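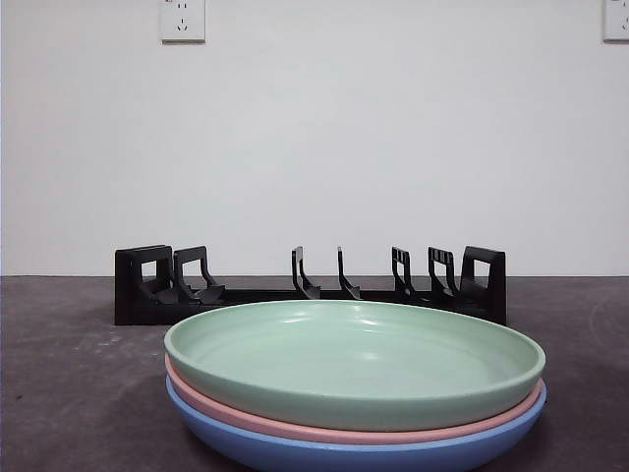 Égouttoir noir en plastique et pile de trois assiettes rondes.

Un égouttoir à vaisselle est un support sur lequel on laisse sécher la vaisselle après le lavage. Les modèles bas, dits range-assiettes, se composent d'une base et d'une rangée de séparateurs verticaux – les assiettes y tiennent sur la tranche, une par fente. L'eau s'écoule vers le bas et l'air circule entre les pièces. Les versions sans bac se posent sur un torchon ou au bord de l'évier. Une fois sèches, les assiettes peuvent rester en place ou être empilées dans un placard.

Voir aussi : Évier, Torchon, Vaisselier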